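Workshop notes, September 27, 2023

Handheld grippers, second build

The pair of handheld grippers started in August is now in regular use at the Basness workshop. Bodies and fingers are 3D-printed in black. The first set of fingers flexed under load, so the current set was reprinted at 40 percent infill with the layers running along the length of the finger. Print time was 54 minutes per finger on the Doreck.

Each gripper carries a white triangular plate on top with a small cluster of black dots for tracking. Plates go on last, after the cable is seated. Tighten the plate screws by hand only; the inserts pull out easily.
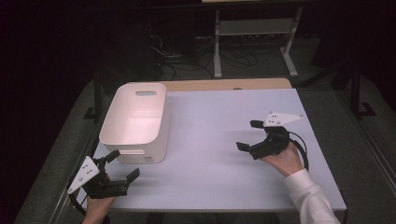
Cable drag is the main open issue. With the cable hanging free, the gripper rolls slightly in the hand and the plate angle drifts during longer runs. A strain relief clip at the rear of the body is being drawn up, and the STL will go in the Mohmand folder once it has survived 30 sessions.

Finger pads are still undecided. Bare plastic slips on smooth bins. Silicone tape holds well but peels after 20 grasps or so on textured parts. Anyone with offcuts of thin rubber sheet can leave them in the tray by the Timosard bench.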